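4.2 Collecting the fruit-and-plate examples

I'll be upfront about my bias: I like boring tasks. When Zinhle Mkhize and I planned the May collection for Lumetti, we had a long wish list with drawers, zippers and a salt grinder on it, and I kept crossing things out until what remained was mostly one thing on a table and one place to put it. The policy we were training (Section 3) had already shown us that it could memorize a fancy scene and learn very little from it. So we went small, and the apple and the plate became our bread and butter.

The task comes in two directions, which we label "place" and "remove." In "place," the apple starts somewhere on the cloth and has to end up on the plate. In "remove," it starts on the plate and has to end up on the cloth. We stored them as separate tasks with separate instructions, and an episode never mixes the two. A state with the apple on the plate is therefore the goal for one label and the starting point for the other, and the instruction text is the only thing that tells the model which one it's looking at.

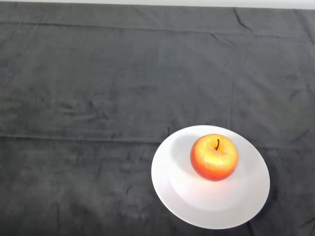
How many episodes does a task like this need before the policy is any good? For us the curve was still climbing at 400 and had gone nearly flat by 800, so 800 per direction is where we stopped.

That number is for one operator pool and one cloth, mind you, and I wouldn't carry it over to a busier table without checking. We had three operators, Nataša Stan, Fatos Stoyanova and me, and we swapped after every 16 episodes. Sixteen sounds fussy (it was Fatos's idea, and I grumbled) but longer turns made all of us sloppy, and you could see it in the logs: the approach paths got straighter and straighter until every episode looked like a copy of the last one. Short turns kept some honest variety in there.

For start positions we tried two schemes. The first was a printed grid under the cloth, which we dropped after the pilot; lining things up took longer than the episode itself, and the model picked up on the regular spacing. The second was a loose rule. The apple goes anywhere on the cloth the arm can reach, clear of the plate, and the plate can stay put for a whole turn before it gets moved. I worried that people would keep choosing the same handful of spots, and we do, a little. Figure 3 gives a feel for a layout under the loose rule, and the heat map in the appendix shows how the spots spread out over the full set.
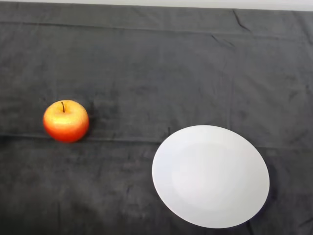 Figure 3. An apple-and-plate layout seen from the head camera.

We also left the cloth alone between episodes. Amra Nikolovski wanted it pulled flat every time, and we went back and forth on this quite a bit! My feeling was that a policy that only works on a freshly smoothed cloth isn't one I want to put in front of anybody. Amra's point, and it's a fair one, was that folds move the contact height a touch and make failures harder to read. We settled on smoothing it once per turn.

The grasp itself is where most of our thrown-out episodes came from. An operator can be a bit off on the approach and fix it on the way down, and we keep those (they're some of the most useful examples we have), but an apple that gets knocked and rolls is a stop and a reset. I marked the grasp moment by hand in every kept episode, using the head view together with the finger readings. The head view alone can fool you, especially when the hand hides the underside of the fruit. We call a grasp "closed" once the finger readings hold steady for 22 control steps, and everything after that counts as transport. That split matters later on, when we weight the two phases differently in the loss.
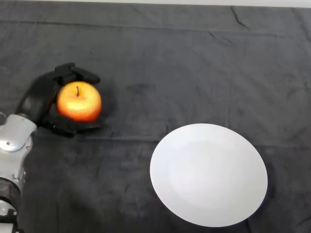 Figure 4. Apple held in the closed gripper, with the plate empty.

One thing I'd change next time is the release. We told operators to let go "when it looks right," and that meant something different to each of us. Nataša lowers the apple all the way down and waits. I tend to open early. The trained policy landed somewhere in between and hesitated over the plate, opening the fingers partway and closing them again, and I'm fairly sure it got that from us. For the Atance set, Jurgita Šimkus has written a one-line release rule, and the comparison between the two sets is in Section 5.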